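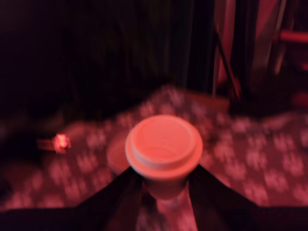
The Surveyor of Trerkgate

Little is known of Rosario Vitale before 1511, when his name turns up in the harbor accounts at Trerkgate. He was paid 46 ducats that year for work on the sea wall, and the clerk put him down as a mason. Two later entries call him a surveyor.

Viktória Kelemen, who has spent much of her career on the town's papers, thinks he learned to measure land while serving in the garrison at Strobel. A muster roll there lists a Vitale among the pioneers, though the first name is torn away.

His one surviving map covers the coast as far as Goletov. It marks wells, fords and the houses of people who owed the town money. Stijn Dijkstra, who prepared the printed edition, found that the inland distances are good and the coastal ones poor.

Vitale quarreled with the council over his fees and left in June. His wife stayed behind and kept the house by the gate, where she rented out the lower floor to a rope maker.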